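31/7/26

Escrevo hoje em português outra vez, porque prometi à professora um mês inteiro de diário e faltaram-me os dias da gripe. O dicionário está ao lado e só o abro quando não tenho outro remédio.

O assunto de hoje são as garrafas de detergente. Antes de vir trabalhar para a Traltero, eu pensava que embalar detergente era a coisa mais simples do mundo. Põe-se a garrafa na caixa, fecha-se a caixa, cola-se a etiqueta. Agora penso nisto no autocarro, penso nisto enquanto lavo a loiça, e ontem sonhei com uma tampa. Era uma tampa grande, do tamanho de um banco de cozinha, e eu estava sentada nela à espera de uma pessoa que não chegou.

A Ortuño, que é o nosso cliente mais difícil, devolveu-nos na semana passada uma caixa com o fundo molhado. A garrafa tinha viajado de pé, com pouco papel, e a tampa abriu um bocadinho. Foi uma caixa só, mas o cliente escreveu uma carta muito comprida e o chefe leu-a em voz alta, com pausas. Compreendi quase todas as palavras. Não compreendi «desleixo» e fui procurar. Preferia não ter procurado.

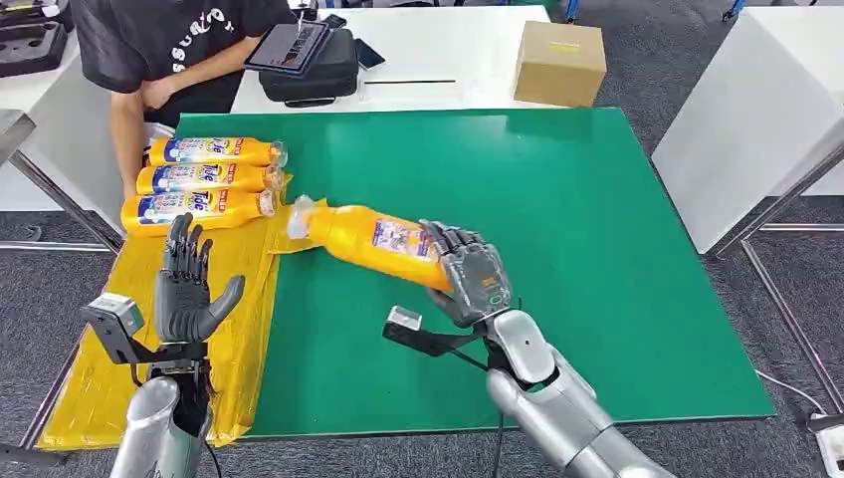

A ordem do trabalho foi o que discutimos durante a manhã. Eu defendo que primeiro se deitam as garrafas, depois se olha para as tampas, e só então se pensa na caixa. A minha colega prefere preparar a caixa antes, com o papel já dentro. Fizemos à minha maneira, em cima do tapete verde, que é macio e não deixa o plástico rígido bater na mesa. Gosto de ver as garrafas amarelas de Tide deitadas no plástico amarelo, paralelas, com as tampas todas para o lado direito. Assim basta passar os olhos por uma linha. Se uma tampa está torta, vê-se logo, e com as garrafas viradas cada uma para seu lado eu preciso do dobro do tempo. O plástico está amarrotado (aprendi esta palavra hoje, e é muito boa, parece mesmo o barulho) e eu queria passá-lo a direito com as mãos, mas ele volta sempre às suas rugas. A minha avó tinha uma toalha de mesa assim.

Depois do café continuámos. Há uma regra da Skunen, que faz os nossos transportes, e essa regra diz que os líquidos vão deitados, 2 por caixa, com material macio entre um e outro. A regra tem 40 páginas. Eu li-a toda no meu primeiro mês, com um lápis, e escrevi nas margens as traduções para turco. A minha colega achou graça e disse que provavelmente sou a única pessoa da casa que chegou à última página. Na última página há somente um número de telefone.

O que a regra não explica é como dobrar o plástico nos cantos. Experimentei dobrar como um envelope, e ficou bonito, mas abre-se quando se levanta o pacote. Experimentei depois enrolar, como quem faz uma folha de videira recheada — a minha mãe faria isto com os olhos fechados — e assim aguenta melhor. O problema é a asa da garrafa, onde fica sempre um vazio. Nesse vazio ponho um pouco de papel torcido.
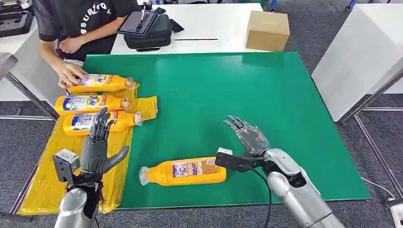
O papel torcido, por sua vez, não pode ser demasiado, e disto tenho de me lembrar amanhã. Se ponho muito, a tampa fica apertada contra a parede da caixa e voltamos ao problema da Ortuño. Se ponho pouco, a garrafa anda lá dentro como um sapato grande num pé pequeno. A minha colega abana a caixa junto da orelha e diz que ouve. Eu abano também e às vezes ouço, às vezes só finjo que ouço. Hei de perguntar-lhe que som exatamente devo procurar. Tenho vergonha de perguntar depois de tantas semanas, mas a professora diz que a vergonha é o que mais atrasa os alunos adultos, e creio que no armazém é igual.

Fiz também uma pequena arrumação. As fitas adesivas estavam misturadas com as etiquetas, e havia uma tesoura dentro da caixa dos elásticos. Escrevi «FITAS» num cartão e «ETIQUETAS» noutro, com letra de imprensa. No primeiro cartão escrevi «FITTAS» e tive de o deitar fora. Quando saí, os cartões ainda estavam no seu lugar. Vamos ver na próxima semana.

Sobre as estantes tenho uma opinião, mas ainda não a disse alto. São azuis, de metal com furos, muito sólidas, e têm uma travessa vermelha que me agrada porque se encontra com os olhos de longe. Eu poria o cartão sempre do mesmo lado e as coisas para líquidos do outro. Agora vai tudo para onde há espaço, e quem procura uma coisa encontra primeiro outra. 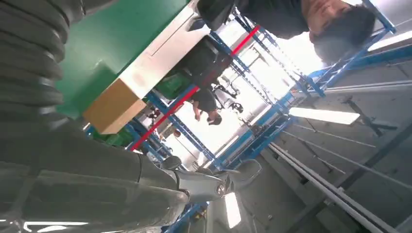
Quanto tempo temos para acertar isto? Temos até dezembro, que é quando sai a encomenda grande para Girkavport: 4.000 garrafas, e o cliente quer um método escrito antes de assinar. O chefe pediu-me que escrevesse eu o método. A mim! Perguntei se não seria melhor uma pessoa portuguesa, e ele respondeu que eu escrevo devagar e que por isso se percebe tudo. Fiquei contente até à hora do almoço, e depois comecei a ter medo dos verbos. Num método escrito usa-se o infinitivo ou o imperativo? «Deitar a garrafa» ou «Deite a garrafa»? O infinitivo parece-me mais educado, porque não manda em ninguém em particular.

À tarde comecei um rascunho no caderno pequeno. Só tenho a parte das tampas e metade da parte dos cantos. Da asa ainda não sei escrever, porque faço aquilo com os dedos e os dedos não falam português.

Em casa jantei sopa e uma pera. Telefonei à minha irmã e quis contar-lhe a história da carta da Ortuño, mas não me lembrei de como se diz «desleixo» em turco. Fiquei calada uns segundos ao telefone — ela pensou que a ligação tinha caído. Lembrei-me depois, a lavar os dentes. Amanhã levo o caderno e uma caneta que escreva melhor, e compro pão antes de voltar.

Duygu Kahraman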